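An open day at Woteo

July 3, 2019

I spent most of yesterday at the Woteo open day. Reda Younis sent me the invite back in February and I almost forgot about it. The drive was 22 miles and parking was easy. You sign in at the front desk, get a sticker with your name on it, and wait for the next group to go up.

Our group had 17 people. First there was a talk about the company, with slides. It was fine but long. Then we split up and went to the work areas. I picked the two-arm table because that was what I came for.

The table is white and plain, and the arms work over it from one side. Each one has a black gripper. The left arm was holding a black box a little above the surface, and the right one was lower down with its fingers pointing up. They move slower than I expected. I stood near the wall and could follow every step.
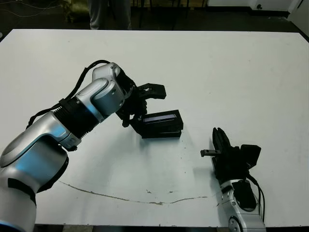 What Malathi Ramasamy told us

Malathi Ramasamy ran the demonstration. She has been at Woteo for 4 years and came over from Hajji, where she worked on packing lines. She said the hard part of two-arm work is timing. If one arm is a little early, it has to wait in a safe spot, and the software has to know where that spot is.

She also talked about wear. Gripper fingers get scuffed with use, and so do the parts they practice on. The black box on the table had plenty of pale scrapes on it. She keeps a log of every session, and the one we watched was number 3134. I asked if she reads the old entries. She said she searches them when something goes wrong and leaves them alone the rest of the time.
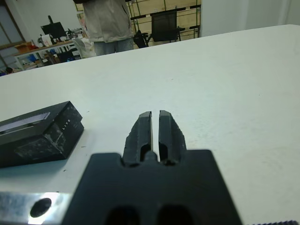
The gripper fingers, with the box marked "LITE" over on the left.

After the questions she went back to the left arm and talked about angles. A part held at a tilt is harder to set down flat, so the wrist has to correct for it before the fingers open. A man from Sameden wanted to know about glass parts. She said they have not tried glass.
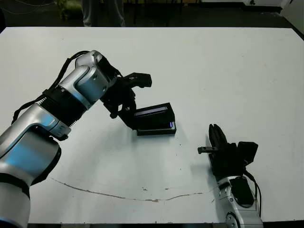
Can anyone go to the open day?
You need an invite, but any employee can put your name on the list, and there is no charge.

Lunch was sandwiches in the hall downstairs. I talked to Reda for a while about the Distico project, which is running late, and left before the second talk. Coming home took longer on account of road work by the bridge. I have the handouts if anyone wants copies.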